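Lemma 25 Workstation Kit – Jekia

Build-it-yourself desktop workstation, sold in parts. Ships from the Wimmont warehouse. Page updated November 29, 2018

Item no. 119. You get the tower case, motherboard, one low-profile expansion card, screw bag, printed guide. You do NOT get a processor, memory, drives or a monitor. Please read that twice, we get returns over it.

Who buys it: schools, small print shops, people who want a quiet second machine for drawings and spreadsheets. Not a gaming box. Won't take the long graphics cards.

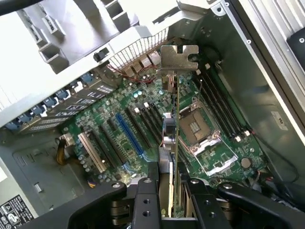 Photo: Chaltu Negash / Plivance

Expansion card – low-profile, green board, silver bracket. Bracket goes toward the back of the case. Push straight down, even pressure, then the screw. If it rocks it isn't seated. Take it out and try again, don't force it.

Whats in the guide: 9 pages, large type. Page 2 is the one to read first (static, power, where to put your screws so they don't roll off). Cable routing has its own fold-out. Spanish version on request, say so in the order notes.

Choosing a processor. Check the socket list on the guide's back cover before you buy one. We can't take back a processor you bought someplace else, and we can't swap a board with bent contacts. If you're not sure, write to us with the model number and wait for the answer.
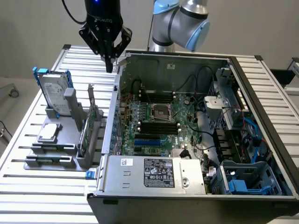
Tower on its side, panel off, CPU socket still empty.

Lay the tower flat before you start. Soft towel under it if it's your good table. Side panel comes off first and goes somewhere you won't step on it.

Shipping: two boxes, may arrive on differnt days. Board and card in the small one. Sign for both. Dented corner – take a picture before opening and send it in.

Warranty 25 months on the board and card, 9 on the case fan. Keep the slip.

Spares: side panel, card bracket, screw bag, all sold seperately. Front feet out of stock till late November, sorry. Bulk orders, ask for Chaltu.

Goes with: Lemma keyboard tray, Lemma dust filter (pack of 2)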